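Nodstead Snack Counter – two-arm teleoperation recordings

Version 2, 2020-09-20
Maintained by Britt-Marie Sandberg, Dritby

What is in the set

The set has 846 episodes of two robot arms working at a small snack counter. All of them were made by remote control: the operator moves a pair of leader arms and the robot arms follow. No episode was made by script. The operators were trained for one day before their recordings were accepted.

Tasks are things a shop helper does with an order. Typical instructions are "put the cup next to the bag", "take a box from the lower shelf and place it in the paper bag" and "bring a straw". Each episode carries one instruction, written by the operator before the start.

The objects are ordinary shop goods: paper cup, drinking straws in a red plastic cup, kraft paper bag with handles, cookie boxes and smaller boxes on a two-tier rack. We did not glue or weight anything.
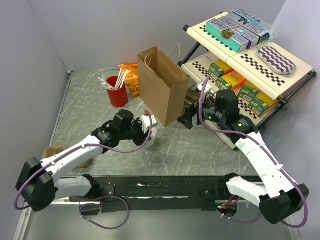 Between episodes the operator moves the goods by hand to new places, so the layout should not be learned as fixed. The rack can also stand at a different angle from one session to the next. If you split the data, please split by session and not by episode – otherwise the same layout will appear on both sides.

Folders

episodes/ – joint positions and gripper opening for both arms, one file per episode
video/ – the fixed camera, same numbering
notes.csv – instruction, operator number, session, result

There are 32 sessions. The result column says "done", "partly" or "dropped". Dropped episodes are kept on purpose, please filter them yourself.

Known problems

Episode 100 has video but no gripper values for the left arm.
In the Vedelville sessions the clock of the right arm runs a little late. A corrected file will come in October.
Some instructions have spelling mistakes. We left them as they were typed.

Use

Free for research and teaching. Please name the Dahlgren workshop when you publish. Questions and corrections go to Britt-Marie Sandberg.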